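Workshop tips for two-arm software: moving a peg from one holder to another

Skekside workshop pages, last changed March 6, 2020

These tips are for people who write or tune the software of a two-arm bench with five-finger hands. At Skekside we use one small task to check every new version of our code: a black cylinder stands in a black base, and it must go to a white holder with a round hole. It sounds like an easy task. It has found more mistakes in our software than all the big demonstrations together.

I collected the tips over one winter. They are in the order in which we usually meet the problems, so you can read from the top or jump to the part that hurts you today.

Before you start the arms

Write down the version of everything. We have three programs that must agree: Brolura, which plans the arm paths; Ustow, which finds the parts on the table; and Kinoshita, the small tool we use to record and replay. If one of them was updated and the other two not, you can lose a whole afternoon. Our start script now prints the three versions in the first lines of the log, and it refuses to continue if the log folder is not writable.

Run the replay of a known good recording first, with the motors off. Kinoshita can send the old joint values to the planner and compare the answers. If the answers are different and you did not change the planner, stop and look for the reason.

Put the settings in one file. In January we had the grip limits in two places, and we changed only one of them. Please don't ask how long we searched.

Let the software find the base and the holder separately

Our first program looked for the cylinder, and then it supposed that the holder was at a fixed distance. This was fine until somebody cleaned the table. Now Ustow searches for each part alone and gives each one its own position and its own confidence value. The planner accepts the pair only when both values are good.

The black parts need more care than the white one. A black cylinder on a black base gives the camera very little edge between the two. We fit the base first, as a flat square, and after that we search for the cylinder only in the area on top of it. The white holder has the opposite problem when the wall is also white. For that one we search only inside the table area and ignore everything behind the table edge.
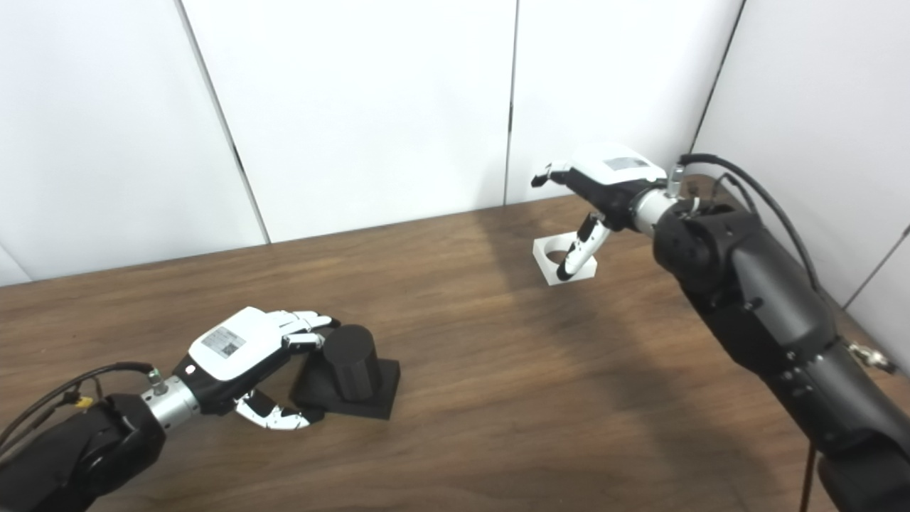 Left hand at the cylinder, right thumb just over the white holder.

Watch the shadows. The arms put broad dark shapes on the wood, and a simple threshold will take them as parts. Three things helped us:

- Compare color, and do not use brightness alone. A shadow on brown wood is still brown.
- Tell the detector where the arms are. The joint values are known, so the area covered by an arm can be masked out.
- Take the position before the arm comes near, keep it, and use the later pictures only to check it.

The last one is my favorite, but it has a danger. If the base is pushed a little by the fingers, the old position is wrong. So we keep it only until first contact, and then we ask the detector again.

Planning for two arms at one small table

Give each arm its own zone and one shared zone. The shared zone is where the cylinder and the holder are. An arm must reserve the shared zone before it enters and give it back when it leaves. When both arms must be inside, as when one holds and the other receives, the planner treats them as one machine with many joints. It is slower, but it is safe.

Do not forget the cables. Our collision model was made from the clean drawings of the maker, and clean drawings have no cables. We added a soft tube along the upper side of each forearm, wider where the cable makes a loop. The planner may touch the soft tube with a penalty, but it may not go through it. After this change the paths looked a little longer and we had fewer strange stops.

Think also about the thumb. Most planners will happily accept a hand as one closed box. With a five-finger hand this box is too big to work near the holder, and if you make it smaller the thumb is outside. We use one box for the palm and a chain of short capsules for each finger. The thumb gets its own margin, 3 mm, because it is the part which hangs lowest when the hand waits over the table.

Choose the waiting pose with your eyes, then save it. We tried to compute the best waiting pose and the result was always correct and always ugly: elbows high, wrist turned to the limit. Now a person moves the arm to a comfortable pose, saves it with a name, and the planner must start and finish there.

Closing the hand

Close in two stages. First bring the fingers around the cylinder without touching. Then close slowly until the motor current rises. If you do it in one motion, the finger which arrives first pushes the cylinder to the side and the others close on air.

Use a current limit for each finger and not one limit for the hand. The small finger does not need the same as the thumb. When we used one limit, the weakest finger decided for everybody and the grip was reported as finished much too early.

Ask for agreement before you lift. Our rule is that the thumb and at least two fingers must report contact, and the contact must stay for 27 control cycles. I cannot defend this number with theory. Smaller values gave us false grips and larger ones made the people at the bench impatient.

If the fingers come in too low, they meet the base and not the cylinder. The current rises in both cases, so the software believes it has the object. A check of the finger angles catches it: fingers on a flat base stop more open than fingers around the column. Write the expected angles in the settings file, with a minimum and a maximum.

The approach from the side

For a long time we approached from above, as with a simple two-finger tool. With this kind of hand I recommend a lower path from the side, with the hand angled down and forward. The wrist stays away from its limit and the camera at the head still sees the top of the cylinder for most of the motion.

Slow down by distance and not by time. The first version slowed down in the last second of the motion. When somebody changed the total speed, the slow part became shorter in distance and the fingers arrived too fast. Now the speed is a function of the distance to the base, and the total speed setting can only make it lower.

Keep the second hand open and still while the first one works. A hand which makes small corrections all the time moves its shadow too, and the detector reports a part that trembles. We freeze the second arm, and we also freeze its area in the mask.

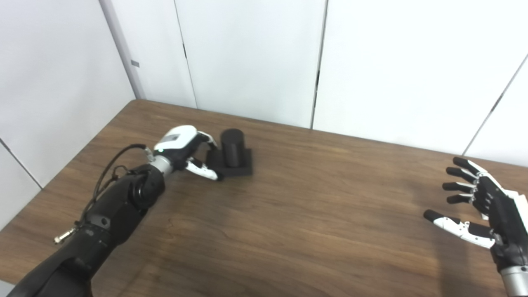 Insertion in the holder

Never trust the camera for the last piece of the way. When the cylinder is over the hole, the hand hides most of the hole. We go down with low stiffness and make a small spiral search if the cylinder meets the rim. The spiral has a maximum size. If the hole is not found, the arm goes up again, and the software asks Ustow for a new position of the holder.

Make the arm soft only in the directions you need. In our case it is soft sideways and a bit less soft in height. If everything is soft, the cylinder tilts and jams.

Open the hand slowly and move the thumb first. Then wait a short moment before the arm goes up. A finger that is still touching can pull the cylinder with it.

Recording and logs

Record every run, also the boring ones. Our archive has 1164 runs of this one task. When a new planner version behaves in a strange way, we replay old runs against it and normally find the first difference before lunch.

Use one clock. The camera pictures and the joint values must have time stamps from the same computer, or you must measure the difference and write it in the log. A shift of a few pictures is enough to put the hand in one place and its mask in another.

Split the files. We start a new log file every 3000 lines. Before this, one damaged line at the end could make a whole evening of data difficult to open.

Give each stop a reason in words. "Error 12" helps only the person who wrote it. "Left hand: finger angle too open after contact, maybe on base" helps everybody, and it takes one minute more to write in the code.

Small things which save time

- Draw the mask of the arms on the live view with a thin line. If the line does not follow the arm, your calibration is old.
- Keep the old detector in the program behind a switch. Comparing is faster than remembering.
- Move the holder by hand a little between runs, so the software cannot pass by luck.
- Change one setting per run. I know it is slow.
- After a change in the cable path, look at the soft tube in the collision model again.
- Test the stop button at the start of each session, with the arms moving slowly and far from the table.

The settings file for this task is in the Skekside shared folder, under "peg and holder". If you copy it for another bench, change the table height first.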